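What I Learned From Waiting

It has been a long winter here in Ridgeway, and I've been home for most of it, which is how I've ended up with a half-finished blanket on my lap and three drafts of this post on the computer. I had my gallbladder out in October, as those of you who follow along already know (thank you for the cards, I kept every one!), and I've been meaning to write about the weeks after it, when I was told to sit still and I am not a person who sits still.

My neighbor Murray Robichaud came by the first morning with soup and a jigsaw puzzle of a harbor. I hadn't done a puzzle in years. I set it up on the card table by the window, where the light is good until lunch, and before I knew it I was the kind of woman who eats her toast standing up looking for a piece of mast. 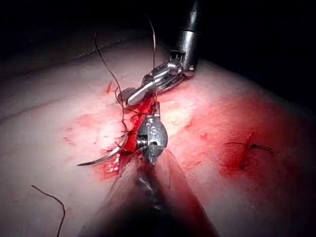

Murray's soup deserves its own paragraph. It's barley and leek with far too much pepper, and he won't write the recipe down, so I have been trying to work it out by taste. My latest try was close but thin. I think he cooks the barley separately and lets it sit overnight, and when I asked him he just smiled and asked how the puzzle was going.

The puzzle was going badly, if you want to know. All that sky! I'd gotten the boats and the little red shed and then I had a whole box lid of blue that looked exactly alike to me. My nephew Carter Turcotte stopped in on his way home from work and sat down "for a minute" with his coat still on, and he was there until supper. He sorts by shape and I sort by color, so we kept stealing from each other's piles, and we talked more that afternoon than we had all summer. He told me about wanting to move closer to the water. I told him about the year his mother and I shared one pair of skates.
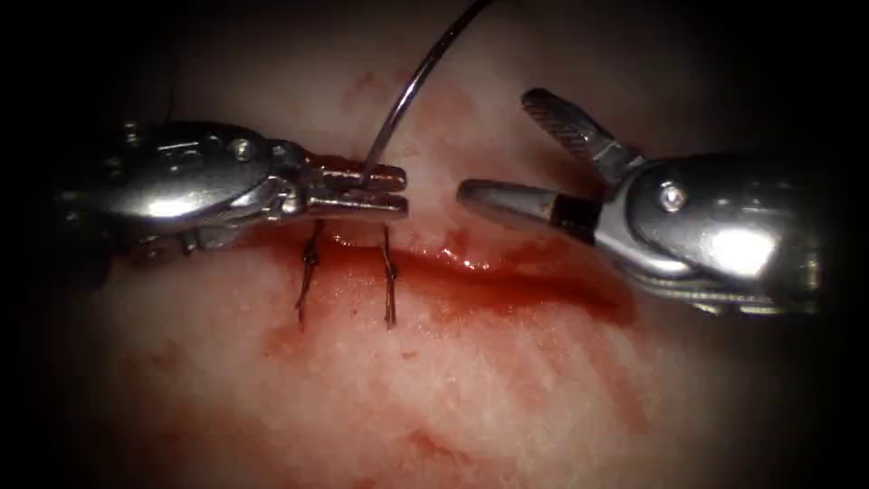
I've thought about that afternoon a lot. I used to fill every Saturday with errands and then complain that I never saw anybody, and I suppose people assumed I was busy and left me to it. These days I leave the card table up. The harbor is long finished and went back to Murray in its box, and we're on to a covered bridge in the fall, with so many orange leaves that Carter has threatened to quit twice.

If any of you make a barley soup with leeks, please tell me what you do about the broth. I'm trying again on Sunday and I've already bought the pepper.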